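Why I'm the guy with the paint pen

I have an opinion about bolts, and since this is my page you're going to get it.

We run a small teardown cell at Lavance. One arm, one gripper, one camera at the wrist, and a steady supply of old office desktops that need their drives taken out before anything else happens to them. I look after the cell. In practice that means I look after the gripper, because the arm itself mostly wants to be left alone (bless it) and the gripper wants something from me every morning.

My opinion is that you should put a wrench on every fastener before the first job of the day, even the ones that were fine yesterday. Especially those! People tell me this is overkill. Ozan Yaman, who set up the cell before I got here and still knows it better than I do, thinks I should go by the log and check hardware when the grip numbers drift. He's a smart man and we've had this argument over a lot of coffee.

Where I part ways with him is what drift looks like by the time the log notices. A linkage gripper is a bunch of plates and pivots, and every pivot with a little play in it adds to the next one. Back in October we had a pull fail on a tower, then another, and I spent most of a shift redoing the camera calibration. I re-taught 8 waypoints. I swapped a cable I had no reason to suspect. Then I grabbed a fingertip between thumb and finger and wiggled it, and it moved. One loose pivot bolt. The log had us at 162 pulls since the last hardware check, which was well inside the interval we'd agreed on.

So now I do it daily, and every bolt gets a stripe of paint pen across the head and onto the plate. If the stripe's broken, the bolt turned. It takes me less time than the arm takes to home and run its warmup – and yes, I've raced it.

The other half of my complaint is that people set these cells up on the bench with a nice open test block, get 83 clean grabs, and call it tuned. A computer case is a rude place to put a gripper. You've got sheet metal on one side, the power supply on another, and plastic tabs all over the drive cage that would love to catch a fingertip.
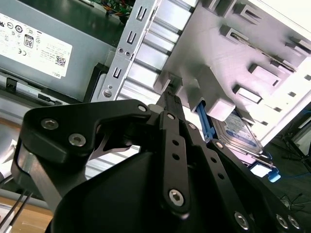
A bit of slop you'd never notice on the test block will put you into the edge of a slot instead of through it, and then you're pushing on the wrong piece of plastic with a motor that doesn't know any better. I'd rather tune inside a real case from day one, at a crawl, with my hand on the stop button.

Ozan's answer is that daily wrenching wears out the threads. Fair point! I've gone to checking at a set torque and only touching the ones with a broken stripe, so he got that much out of me. He still says I'm fussy. I've ordered more paint pens.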